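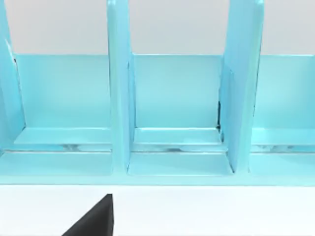
A **desk file rack** is an open-fronted or open-topped holder that keeps papers, folders and thin books upright between fixed dividers. It is used in offices, schools and homes, mostly for items needed daily and not yet ready for a closed cabinet.

## Construction

The usual rack has a base, a set of upright dividers and, in many designs, a low front rail that stops papers sliding out. Common materials are moulded plastic, bent steel wire, sheet metal and plywood. Moulded racks are made in one piece or as separate parts that clip together. Wire racks weigh less but can mark soft card.

Divider spacing depends on the contents. Letter sorters have gaps of 27 mm or so in older catalogues; racks for ring binders need far wider bays. Tall dividers support loose sheets better but make short items hard to reach.

## Use

Papers are normally filed by subject, date or stage of work. A rack with 2 bays is often used for incoming and outgoing post. Overfilling bends thin dividers and may tip a light rack if the load is all at one end.

## Manufacture

Plastic racks are injection moulded, generally in polystyrene or polypropylene. The Pemdale works of Takell makes them in batches of 1000 per colour. Its Clusik range, revised in 2025, has removable dividers, while the cheaper Prado range has fixed ones.

## See also

- Letter tray
- Magazine file
- Pigeonhole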